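Rerance wants repair shops to rent its PC teardown cell, a robot arm with a printed parts plate and software called Grutier. The founder of Bunnag, a refurbisher that has had one on trial, isn't sold.
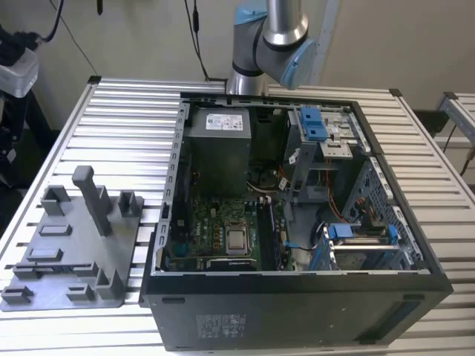
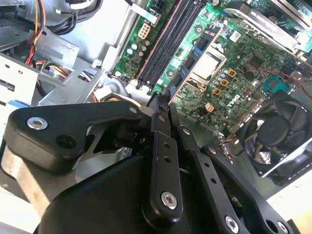
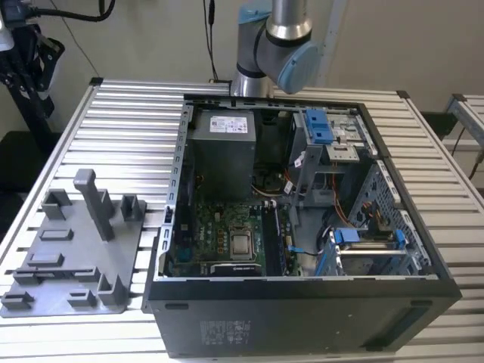

The open desktop on the slatted table, with the arm at work.

"They quoted me 87 machines before a service call," the founder said. "I'd like to see 20 – in my shop, with my dusty cases." Memory is the sticking point. "Clips vary. A person feels that."

The trial ends in June. Will Bunnag sign? "Ask me after the invoice."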